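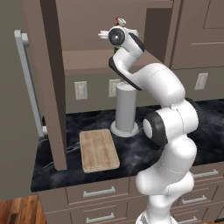 Kirsty Ormsby perguntou se dá para saltar a lavagem inicial e ir direto ao café. Não dá. A primeira água sai com pó de carvão do filtro e sabe a plástico. Fazer tudo pela ordem, uma vez, e pronto.

4. Filtro de água e primeira utilização (Noketti de bancada, depósito de 4 chávenas)

Antes de começar: máquina desligada da tomada, depósito vazio, tampa fora. Pano à mão, vai pingar.

4.1 Preparar o cartucho

1. Tirar o cartucho do saco. Deitar fora o saco e a película azul do fundo.
2. Mergulhar o cartucho em água fria, de pé. Esperar até deixarem de subir bolhas. Uns minutos, não mais.
3. Sacudir por cima do lava-loiça. Duas ou três vezes chega.
4. Rodar o anel do topo até ao mês atual. Se comprou em janeiro e só monta em março, conta março.

Nota: água quente não. Estraga a resina e depois o cartucho dura metade.

4.2 Montar no depósito

1. Encaixar o cartucho no fundo do depósito, seta para baixo.
2. Carregar até ouvir o clique. Sem clique, está torto. Tirar, rodar um quarto de volta, outra vez.
3. Encher até à marca MAX. Acima da marca a tampa não fecha bem e a água escorre pela traseira.
4. Pôr o depósito na máquina, empurrar até ao fim. A patilha cinzenta tem de ficar rente.

Cuidado: nunca encher o depósito com a máquina ligada à tomada. Nem "só um bocadinho".

4.3 Onde pôr a máquina

Superfície plana e firme, longe do fogão. Por baixo de armário de parede pode ficar, desde que a tampa abra até ao fim e o vapor tenha saída. Se o fundo do armário aparecer molhado depois do café, puxar a máquina para a frente enquanto trabalha e arrumar no fim.

Bancada de pedra: atenção ao vinagre e aos descalcificantes, mancham o mármore em segundos. Tabuleiro por baixo quando for descalcificar. O cabo não pode ficar pendurado na borda nem passar por trás do lava-loiça.

4.4 Lavagem inicial

1. Ligar à tomada. A luz pisca a laranja.
2. Taça grande debaixo do bico. Uma chávena não chega.
3. Carregar no botão do meio durante 4 segundos. Largar quando a luz passar a branco.
4. Saem 200 ml de água. Pode vir cinzenta, é o carvão. Deitar fora.
5. Repetir até sair transparente. Normalmente à segunda.
6. Se à quinta ainda sair cinzenta, o cartucho tem defeito. Guardar a caixa e pedir troca.

Nota: o barulho forte no início é ar na bomba. Passa. Se continuar depois da primeira taça, desligar, tirar o depósito, voltar a encaixar e recomeçar no passo 1.

Cuidado: a água desta fase sai quente. Mãos longe do bico, e crianças fora da cozinha.

4.5 Dureza da água

Vem de fábrica para água média. Quem vive em zona de calcário tem de mudar, senão o aviso de descalcificação chega tarde demais.

1. Molhar a tira de teste um segundo. Esperar um minuto. Contar os quadrados que mudaram de cor.
2. Com a máquina ligada, carregar ao mesmo tempo no botão da esquerda e no da direita.
3. Escolher o nível com o botão do meio: uma piscadela para água macia, duas para média, três para dura.
4. Não tocar em nada durante dez segundos. Grava sozinha.

Quem usa jarro filtrante Karo antes de encher: nível macia, e o cartucho pode ficar de fora. Os dois juntos não fazem mal mas é gastar dinheiro à toa.

4.6 Troca do cartucho

De dois em dois meses, ou quando a luz da gota acende. O que vier primeiro. Para repor o contador, botão da direita com a tampa aberta até ouvir dois apitos. Se esquecer de repôr, a luz fica acesa mesmo com cartucho novo, e isto é metade dos pedidos de ajuda que nos chegam.

Máquina parada mais de uma semana: tirar o cartucho, esvaziar o depósito, guardar o cartucho num copo com um dedo de água no frigorífico. Ao voltar, passar por água e fazer uma lavagem (4.4, passos 2 a 4).

4.7 Problemas rápidos

Não sai água: depósito mal encaixado, ou cartucho montado a seco. Voltar a 4.1.

Sai pouca água: cartucho velho ou calcário. Trocar primeiro, descalcificar depois.

Pinga por baixo: ver a borracha da válvula do depósito. Cabelo, grão de café, qualquer coisa lá presa. Limpar com cotonete humido.

Luz vermelha fixa: desligar da tomada, deixar arrefecer meia hora. Se voltar, não insistir, assistência.

Sabor a plástico depois da terceira lavagem: lavar o depósito à mão com detergente neutro, passar bem por água. Máquina de lavar loiça não, deforma a tampa.

Peças e cartuchos: referência 1461, vendidos à unidade. A tampa do depósito pede-se à parte. Descalcificação completa na secção 5.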